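Oct 1, 2018

# Clubhouse upkeep tips for after-school programs

Notes for site leads, compiled by Domenica Grabner for the Hiltenham youth center. They apply to the homework room, the snack kitchen and the supply closet.

## Tables and chairs

- Wash tabletops with dish soap and warm water before using disinfectant. Disinfectant works poorly over glue and juice.
- Leave disinfectant on for the full contact time printed on the label, then wipe.
- Dry-erase marker on laminate comes off with rubbing alcohol on a cotton rag. Test a corner first.
- Tighten chair bolts in March and again before the fall term — hand tools only.

## Snack kitchen

- Keep the refrigerator at 40 °F or below. Hang the thermometer on the middle shelf.
- Label opened food with the date and discard it on the fourth day.
- Run the dishwasher with the heated dry setting off if the load includes thin plastic cups.

## Doors and hardware

- Clean metal knobs with a damp microfiber cloth. Spray the cloth, never the plate, or liquid will run in behind it.
- Snug loose plate screws with a hand screwdriver.
- For a stiff latch, use dry graphite. Oil collects dust. 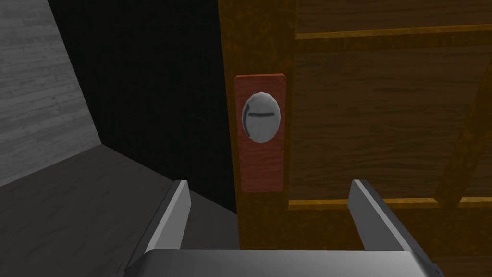
## Supply closet

- Store paper flat, at least 2 inches off the floor.
- Keep paint above 60 °F in winter.
- Return the closet key to the Tsai Room hook at closing.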